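Gruswood Finishing Oil, 3 colours, made in our shed at Jorcombe

If you've landed here you've probably got a cabinet door or a benchtop that's gone a bit grey and sad, and someone has told you to oil it. Good! You're in the right spot. I make this stuff in small batches out the back of the shop at Jorcombe, and I've been putting it on my own furniture for longer than I've been selling it.

Gruswood is a wipe-on oil for indoor timber. It soaks in, goes off overnight in decent weather, and leaves a low sheen that feels like wood when you run your hand over it. I never liked the plasticky look you get with thick coats of varnish (my old dining table had that, and every hot cup left a white ring), so I fiddled with the mix until I got something I was happy to eat my breakfast off.

Colours

Clear. Brings up the grain and warms pale timber a little. Lovely on ash and on old pine that's already gone honey coloured.

Fundergate Brown. My favourite, named after the road the first shop was on. It's a mid brown with a bit of red in it, and it hides the patchy look you get where a kitchen door has been grabbed by the same greasy hand for years.

Dark Chocolate. Very dark, so do a test bit on the back of something first, please. I get more emails about this one than the other two put together, and nearly all of them say "it's darker than I expected".

What you get

The tin holds enough oil for a normal run of kitchen doors with two coats, plus a bit left over for touch-ups. In the box there's also a lint-free cloth and a folded sheet with the instructions in big print. The lid is the screw kind. I used to use the press-down sort and customers kept bending them with screwdrivers, me included.

How to put it on

Sand back to bare timber, finishing with a fine paper, and go with the grain. Vacuum, then wipe with a barely damp rag and let it dry. Stir the tin well, right down to the bottom where the colour settles. Pour a little on your cloth, rub it in, leave it for 17 minutes (I did say I fiddled with it!) and wipe off every bit that's still sitting on top. If you leave puddles they'll go sticky, and then you'll be sanding again and cursing me.

Second coat the next day. Keep heavy things and wet things off it for 72 hours. I know that's a long time to have a kitchen with no doors on it, so I usually do half the kitchen one weekend and the rest the next.

Please lay your used rags out flat outside to dry, one layer, before you bin them. Oily rags scrunched up in a bucket can heat up and catch fire all by themselves. It's printed on the tin in red as well.

Doors, panels and the bits near the bench

The edges are what let most kitchens down. People do a beautiful job on the face of a panel and forget the thin edge, and that's the part that gets splashed by the kettle and wiped with whatever's in the sink. Give edges and end grain an extra coat, and do it while the first one is still fresh so it all drinks in together.

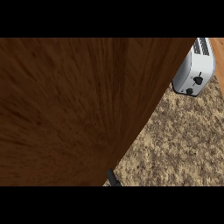
Dark colours show crumbs and flour, by the way. I'd still pick the brown for my own kitchen every time, but if you bake a lot, have a think about the clear. A quick wipe with a cloth wrung out in warm water is all the cleaning it wants. Skip the spray cleaners, especially the citrus ones, as they strip the oil out and you'll be back to grey before winter's over.

For a freshen-up, a thin coat once a year is plenty. No sanding needed unless it's scratched. I do mine in October, when it's warm enough to have the windows open and the flies haven't got bad yet.

Things I get asked

Will it go over varnish or paint? No, it has to get into the timber. Sand it right off or use something else.

Can I use it on laminate? Sorry, no. It'll sit there and stay wet.

Can I mix the colours? Yes, go for it, they're the same oil underneath. Mix enough for the whole job, though, as matching a second lot is a pain.

Outside? I wouldn't. It's an indoor oil and the sun will have it.

What's "Oh"? That's the name of my wax, sold separately in a little flat tin. It goes over the top of Gruswood on tables and shelves if you want a softer feel. It smells of beeswax and I'm a bit in love with it.

Ordering

Orders over $100 go out with free postage. Smaller ones are charged by weight at the checkout. I pack on weekdays and it goes by road, as the posties won't fly it. If you're local you can pick up from the shop, just ring first so I'm not up to my elbows in a batch.

Page updated 30 Sep 2023. Dark Chocolate is back in stock, Clear is running low.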